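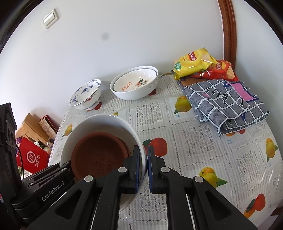

Trying to figure out how to store nested bowls without wrecking the glaze. Moved into a smaller place off Gondside in June and went from a full hutch to one shelf, so everything has to stack now. Right now its all on the table against the wall, stacked however. The brown bowls go inside the big white one, and the top brown one has blossoms and branches raised on the bottom, really faint, and I don't want that rubbed off by whatever sits in it. Same worry with the LEMON one, it's sitting inside another white bowl with nothing between them. Do I need felt pads or is paper towel ok? Shelf is tight, two stacks max. Also the little footed one with the blue-purple birds, can that go in a stack at all?

posted by kirarier

Vilho Mäkelä
Paper towel is fine for stuff you use every week. For things that sit for months get felt or cut up an old flannel sheet, one circle per bowl, a bit wider than the foot of the bowl above. It's the unglazed foot ring that does the scratching — run your finger around the bottom of each one and if it feels gritty, a few passes with 400 grit wet sandpaper will smooth it. Wet, not dry. Rinse well after.
Raised designs on the inside I'd put at the top of the stack, nothing in them. So big white, plain brown, then the one with the blossoms last.
Footed bowl, no. All the weight lands on a small ring and they tip. Give it its own spot at the front.

Lindsay
coffee filters!! the big basket kind. pack of 200 was cheap and I've lined every bowl in the house with more than half left over

prosetti2117
I just stack mine, never had a problem. Might depend on the bowls tho. Mine are all from the same set so they fit together properly, yours sound like different shapes and thats when they get stuck. If that happens cold water in the top one, warm under the bottom one, wiggle. Don't pull.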